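# Moving from the ward to theatre, what do you put on your feet?

**gumnut_rn** wrote:

Hi all, long time reader, first time starting a thread. After years on a surgical ward I've got a spot in the operating theatres at Zullby, starting in November, and I'm equal parts thrilled and terrified. 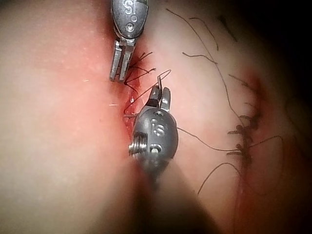
Anyway, I've got the reading list sorted and I'm slowly getting through it after the kids are in bed, but what I can't find a straight answer on is shoes. On the ward I wear runners and I'm always on the move. My feet are sore by the end but it's a walking sort of sore, if that makes sense? In theatre I'll be planted on the one spot for hours when I'm scrubbed, and I did a day of shadowing in my old runners and my lower back was screaming by lunch. My watch said 3,109 steps for the whole shift. I'd normally do that before morning tea!

The educator wears Berkis clogs and swears by them, but they're $166 and I've never worn a clog in my life. I also have wide feet and a dodgy left ankle (netball, a hundred years ago). Do I bite the bullet? Do compression socks do anything or are they just a thing people like to own? All opinions welcome.

---

**scrubbed_and_tired** wrote:

Congratulations! You'll love it. You'll also hate it until roughly Easter and then one day you'll notice you've stopped hating it.

Buy the clogs. I've had two pairs of Berkis in my whole career and the first pair only got retired because I left them behind when I changed hospitals and was too embarrassed to ring up and ask. Closed heel or strap, whichever your unit allows, so check the policy before you spend anything. Some places are very strict about the back of the shoe and some don't care as long as they wipe down.

They will feel like bricks for a fortnight. Wear them around the house while you do the dishes.

---

**moonahmum** wrote:

Going to disagree with the clog brigade, sorry scrubbed. With a dodgy ankle I wouldn't go near them. I rolled mine stepping off a platform in clogs and was on light duties for weeks, which meant restocking and answering the phone and wanting to throw myself in the linen skip.

I wear plain black leather runners with a wipeable upper and a decent insole. They cost me $80 on special and I replace them every year whether they look worn or not. My physio was very keen on lacing them properly instead of just jamming my feet in, and I hate that she was right.

---

**scrubbed_and_tired** wrote:

Fair enough on the ankle, I skimmed past that bit. Although I'd say the platform did you in as much as the shoe! Those steps are a menace in any footwear.

---

**moonahmum** wrote:

The platform and I had been getting along fine until the clogs came into it 😂

---

**tassie_anaes_tech** wrote:

Different job, same floor. Two thoughts.

Socks: yes. I was a total sceptic and bought one pair of Bistimico knee-highs because they were next to the till at the chemist. I used to get home with my shins feeling tight and itchy, and now I don't. Get measured around the calf and go by that, not by shoe size. If they leave a deep ring under your knee they're the wrong ones. And have a word to your GP first if you've got diabetes or any circulation trouble.

Mats: ask if your theatres have anti-fatigue mats and where they live. At my place there are plenty but they hide behind the door of the plaster room, and you have to be a bit shameless about grabbing one before a long list.

---

**gumnut_rn** wrote:

Oh this is gold, thank you! I had no idea mats were a thing. I'll ask the educator.

moonahmum, can I ask which insole? And do your feet get hot in leather? Mine swell up like bread dough in summer.

---

**moonahmum** wrote:

Just the firm ones with a bit of arch, from the sports shop. I tried the gel ones and it was like standing on a jellyfish. Feet don't get too hot because theatre is freezing. You'll want a long-sleeve under your scrubs when you're scouting, if they let you.

---

**wattle_and_daub** wrote:

I'll be the grump. It's not the shoes.

I've worn clogs, runners, those rubbery garden things, and one very expensive pair from Economou's in town that the bloke fitted for me with a foot scanner and everything. My back hurt in all of them. What fixed it was getting the table height sorted and learning to stand properly. When you're new you lock your knees and crane over the trolley because you're scared of missing something, and you hold your breath. Everyone does it. Set your trolley up so you're not twisting, put one foot slightly forward, swap feet now and then, let your shoulders down.

If the surgeon is very tall and you're not, get a step BEFORE you scrub. Don't be polite about it and try to manage.

---

**scrubbed_and_tired** wrote:

All true, but I don't think you can tell someone it's "not the shoes" when she did a day in old runners and couldn't stand up straight after. It can be both?

---

**wattle_and_daub** wrote:

It can be both. I just object to people dropping $166 in their first week and thinking that's the job done. I've seen so many nearly new pairs on the buy/swap board in our tea room.

---

**tassie_anaes_tech** wrote:

Wait, you have a buy/swap board? gumnut, see if yours does too. Second-hand clogs aren't for everyone but if they've been worn twice and wiped down I'd have no qualms.

---

**prairie_scrub** wrote:

Hi from Saskatchewan, hope you don't mind a Canadian butting in! I made the same move from a ward and I was 19 months in before I felt like I knew where everything was kept, so please be kind to yourself.

On the feet thing, I own two different pairs and switch at lunch. Neither is fancy. I think it's the change that helps more than the shoe, and fresh socks at the same time feels like a vacation. I also keep a tennis ball in my locker and roll my arches on it during my break, colour of your choice lol.

Also, eat a proper breakfast. I know that isn't footwear, but I got woozy in my second week and had to step back from the table, and I was mortified. The scout slid a stool under me without a word and it was never mentioned again. Wiggle your toes and tell someone early if you feel off.

---

**moonahmum** wrote:

Seconding breakfast. And go to the loo before you scrub, even if you think you don't need to.

---

**wattle_and_daub** wrote:

ESPECIALLY if you think you don't need to.

---

**gumnut_rn** wrote:

You're all wonderful, I've written half of this on the back of my roster.

So the plan is: leather runners to start with because of the ankle, firm insoles, one pair of the Bistimico socks as a trial, and I'll try on the Berkis in the shop just to see what the fuss is about. I've also been practising standing at the kitchen bench with one foot forward while I cut up lunches, and my husband asked if I was waiting for a starter's gun.

One more thing, do you leave your theatre shoes at work or take them home? The educator said lockers are first in, best dressed, and I'm bottom of the pile.

---

**scrubbed_and_tired** wrote:

Leave them at work if you can possibly get a locker. Write your name on the inside of the tongue in permanent marker, and on the heel as well. Black shoes all look the same at six in the morning.

---

**tassie_anaes_tech** wrote:

If you can't get a locker, a drawstring bag on a hook in the change room does the job. Mine's bright orange and it's never gone walkabout.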